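## Noise levels in the Lokport workshops

Karla Rosales and Uriel Quezada

We measured noise in two workshops on a Saturday, with the doors shut. The meter was set on a stool at ear height and read once a minute.

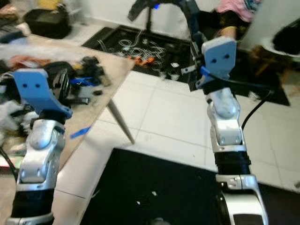 *Fig. 1. Two arms with blue gripper plates.*

The Hagedorn room averaged 75 dB and the Drekolar room 71 dB. Most of the difference came from the exhaust fan - it ran the whole time in Hagedorn. We did not test the fan at its lower setting.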